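Search this site Search

4. Claims handling and return to work in the pooled fund

4.1 Setting and records

The workers' compensation pool studied here covers the county and district employers of the Mundon area. It was set up so that small public bodies, many with a payroll too short to interest a commercial insurer, could share the cost of injuries to road crews, clerks, jail staff and kitchen workers. Claims were handled in-house for most of the period. The exception was medical bill review, which was passed to an outside firm, Lahlou, from the second year onwards.

We were given access to the closed claim files, with names and addresses removed by the pool before transfer. After duplicate entries were merged the set held 2,253 claims from 204 member employers. Of these, 508 involved at least one day of lost wages and are referred to below as lost-time claims. The rest were medical-only. Files still open at the cut-off in April were left out, which means that the longest and most costly cases are probably under-represented. We return to this in Section 6.

Each file was coded by two readers (Biswas and Sqalli) using a form adapted from the pool's own first report of injury. Where the readers disagreed, the file went to a third (Ortuño). The form records the date of injury, the date the employer knew of it, the date it reached the pool, the job title, the body part and the duties offered on return. Adjusters' notes were read in full for lost-time claims only. For medical-only claims we relied on the coded fields, having found that the notes seldom ran past a line or two. 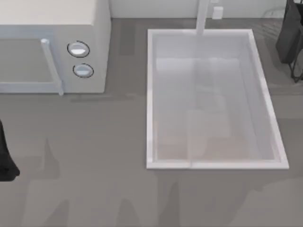 Figure 5. Microwave oven on a grey countertop, rendered view from above.

Reporting delay was measured from the date the employer knew of the injury, and not from the injury itself, as strains in particular are often mentioned some days after they occur. The first report form asks for the "object or equipment involved", and the answers were uneven. Road departments tended to give a make and model. Offices, libraries and kitchens tended to give one word, so that "microwave" might stand for a burn, a lifting strain or a knock against an open door. A counter-top appliance such as the one in Figure 5, with a long upright handle and two round knobs one over the other, could enter the record under any of three cause codes depending on who filled in the form. We therefore grouped causes by the nature of the injury and used the equipment field only as a check.

4.2 Who offers modified duty

Pool rules ask members to offer modified duty within the limits set by the treating doctor, but do not fine them if they do not. In practice the offer depended on the size of the department and on whether one person had the job of making it. Larger members had a named contact, usually in payroll. Smaller members left it to the supervisor, who in several files was also the person covering the injured worker's shifts.

The adjusters' notes are frank on this point. One entry, for a grader operator with a shoulder injury, reads in full: "Spoke to foreman. No light work. Asked about phones. Said he would think on it." There is no later entry on the subject, and the worker stayed off until full release. In a similar case at a neighbouring member the worker was moved to sign inventory the following week. The medical limits in the two files were close to identical.

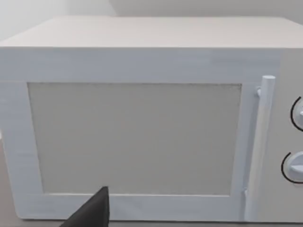

Training seems to have made some difference, though the design does not let us say how much. The pool ran half-day sessions for supervisors under the title Flernent, led by its member services officer, Marlene Bragança. Attendance was optional and the members who sent staff were, on the whole, those with fewer lost-time claims to begin with. Comparing them directly with the others would overstate the effect. We have instead compared each member with its own earlier record, and the results are given in Section 5.

Two other points came out of the reading. First, late reports were more common where the form had to be signed by an elected official before it was sent. Some files contain a completed form, a cover note apologising for the delay and a second copy of the same form with the signature added. Second, contact with the worker dropped off sharply once wage payments had begun. Adjusters called the doctor's office and the employer, and wrote to the worker only when a form was needed. Ramadan, in an earlier study of municipal pools, found the same pattern – there it was put down to caseload, but caseloads in our pool were fairly steady and we are less sure of the cause.

Reserve changes were logged in Dillo, the pool's claims system, which keeps the date and the amount but not the reason. Where a change followed a doctor's report by a few days we have assumed a link. Changes with no nearby event were coded as routine review.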